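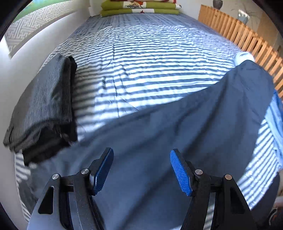 September, 6:10 a.m.

Meter reading 637 at the main cutoff, taken before anyone ran a tap. Last night at 10:40 p.m. it read 635. Units are tenths of a cubic foot on the small dial, so the overnight loss is 2 units with every fixture closed. That confirms a leak, and it is smaller than the one in July. A toilet flapper would account for it. A pinhole under the slab would too, and I would prefer the flapper.

Dye test on the upstairs toilet at 6:20. Five drops of blue in the tank, lid on, wait 20 minutes. Bowl clear at 6:40, still clear at 7:00. Repeated downstairs. Bowl faintly blue at 6:52. Flapper on that one is the original red rubber and leaves a black smear on the thumb, so it has been breaking down for a while. Shut the supply valve to it and left it shut for the day. The valve needed two hands and a rag.

Slept badly, which I put down to the pipe noise. It starts a few seconds after the washing machine fill valve closes and lasts for three knocks, always three. The neighbor's machine may be doing it as well, since I heard it once with ours unplugged. The wall is shared from the kitchen to the back bedroom. I have written the times on the inside of the pantry door and there is no pattern in them yet.

Took the bus to Malabanan for parts at 8:30. They had the flapper in two sizes and I had not measured the flush valve. Bought both and kept the receipt. They did not have the water hammer arrestor in the three-quarter hose thread, only the solder type, and the man at the counter thought the Woston branch might. Called Woston from the bus stop. On hold for eleven minutes, then told that the system shows one in stock, and that the system is often wrong. Did not go.

Flapper was the larger size. Fitted it at 10:15. Chain length took four tries. With half an inch of slack the flapper hung up on the second flush and the tank would not fill. With a quarter inch it closes clean but the handle has to be held down for a full second. I settled between the two, which put the clip on the seventh link. Trimmed the spare links so they cannot get under the seal. Dye test again at 10:50, clear at 11:20.

Also checked pressure at the outside spigot while the gauge was out. 74 psi static, dropping to 61 with the kitchen tap open. That is high for a house this age but under the limit in the code book. The regulator by the front wall has a tag with no date on it. The adjusting bolt is painted over. I put penetrating oil on it and will try again in a couple of days, a quarter turn at a time, with the gauge on.

Water bill came in the noon mail. 2,421 gallons for the period, against 2,297 last time, a difference of 124. The two periods are not the same length, so I worked it per day and the increase nearly disappears. This annoys me a little. I had wanted the bill to show the leak plainly. The rate went up again and the total is higher for that reason. Filed it behind the July one.

Afternoon was slower. Washed two loads to test for the knock. First load, cold, normal cycle: knock at the first fill and at both rinses. Second load, same settings, with the wall valves turned back to half open: knock at the first fill only, and softer. Fill time went from around three minutes to nearly five. I can live with five. Left the valves at half and wrote the date on a strip of tape beside them.

Tried the Dateo leak sensor again under the sink. It lost its connection at 2:15 and again at 3:40 and chirped both times. The instructions say to keep it within one room of the base unit, and it is within one room. Took the battery out. The old method, a sheet of newspaper on the cabinet floor, has never chirped. Newspaper is in.

Supper was rice and the rest of the beans. Rain after 7, light, enough that I do not trust the damp spot by the front wall to mean anything tonight. Marked its outline with chalk anyway, under the eave where it should stay.

Tuno sent the quote for the slab test by e-mail at 8:05. They want a deposit up front and the minimum charge covers the first hour only. I have not answered. If tomorrow's reading matches tonight's, I will not need them.

Meter at 10:35 p.m.: 652. All fixtures closed, both toilets on, washing machine valves at half. Next reading at 6:10, before coffee.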